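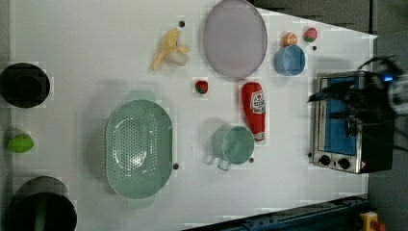

Getting your overhead camera and your arm to agree on where things are

I put this off for way too long. My planner was fine, my detector was fine, and the gripper still kept closing on the air next to the thing I wanted. If that sounds like your week, you probably have a camera-to-base transform that's a little bit wrong, and a little bit wrong is plenty when you're reaching for a toy strawberry.

I'm doing all this in Gindbridge, with Illus handling detection. The menus will be different if you use something else, but the steps carry over.

What you need

An overhead camera that's bolted down (really bolted — mine used to sag), a table with small dark dots stuck on it, and a way to jog the arm slowly. Keep the e-stop where your hand can find it without looking.

Step 1: Touch the dots

Jog the fingertips down to each dot and save the pose. Drop to 2 percent speed for the last bit. Spread your picks out over the whole table! My first try used dots that were all bunched up in one corner, and the fit looked gorgeous there and went to pieces everywhere else.

Step 2: Find the same dots in the camera

Run the dot finder and average 50 frames. Then check the matches by eye. Mine loves to grab the holes in a colander, which are round and in neat rows and look just great to a blob detector. You can mask that area out or just clear the table for this step. I clear the table now.

Step 3: Solve and look at the leftovers

Hit solve and open the residuals page. I want everything under 3 millimeters. If one dot is way off, it's nearly always a bad touch, so redo that one and solve again. If they all lean the same direction, go check your tool offset before you touch anything else.

Step 4: Put the clutter back

Now test with real stuff. I like a mix: flat things like a plate, tall things like a measuring cup, something on its side like a ketchup bottle. Tall objects are where the overhead view fools you, so if your grasp point comes from the middle of a mask, it'll drift toward the rim that's farther from the camera center. Use the depth value at the grasp point and most of that goes away.

Step 5: Add the big fixed things by hand

I don't let perception guess at the toaster oven. It's a box in the planning scene, measured with a ruler, with a padded version for moving past it and a tight version for reaching the door. Dark glass gives my depth sensor fits, so I also throw out any points that land inside that box.

Set the planner timeout to 300 milliseconds while you're testing. If it can't find a path by then, I'd like to know right away and go look at my boxes.

Save the transform with the date in the file name. Mine says July 4, 2026, and when the grasps start drifting again I'll redo steps 1 through 3 and compare the two files.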